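Dois braços a segurar a mesma peça: largam os dois no fim ou um de cada vez?

Robótica educativa > Projetos de alunos
publicado por Pandico em Jan 25, 2023

Boa noite a todos. Projeto de fim de curso, grupo de 3, apresentação em maio, otimismo moderado. A tarefa é manipulação com dois braços: agarrar uma peça branca com pernas tubulares, uma pinça de cada lado, levantar, rodar e pousar. No papel é uma tarde de trabalho. Na prática os dois braços têm opiniões diferentes sobre onde fica o centro da peça, e um deles puxa sempre um bocadinho antes do outro.

O nosso orientador diz que é sincronização. O meu colega diz que é a calibração. Eu digo que é castigo. Gravámos 80 demonstrações por teleoperação e o modelo aprendeu na perfeição a hesitar, coisa que de facto fazíamos muito.

Alguém passou por isto? Vale a pena gravar mais ou mudar o controlo?

Sileo
Grava mais. Nós parámos nas 3.000 e correu bem.

Astau
Com todo o respeito pelas 3.000, quem tem entrega em maio também precisa de dormir. No nosso clube o problema era outro: os dois braços em controlo de posição rígido, cada um convencido de que tinha razão. Põe um a comandar e o outro a seguir, com alguma complacência. E deita fora as demonstrações com hesitações – 5 limpas ensinam mais do que um monte de indecisão. Também convém agarrar perto da junção da perna, onde a peça flete menos. As nossas pegas ficaram assim: 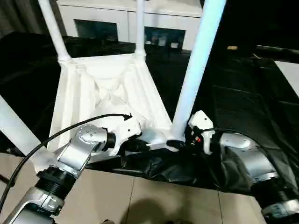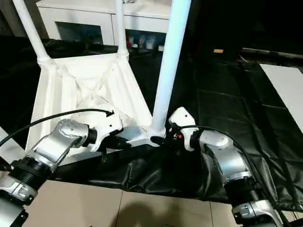

Willems acha que isso do comandante e seguidor só funciona enquanto a peça está no ar, e que ao pousar convém voltar a dar o mesmo peso aos dois, senão o seguidor larga tarde e arrasta tudo. Também pergunta em que ciclo corre o controlo, pormenor que Pandico ainda não disse.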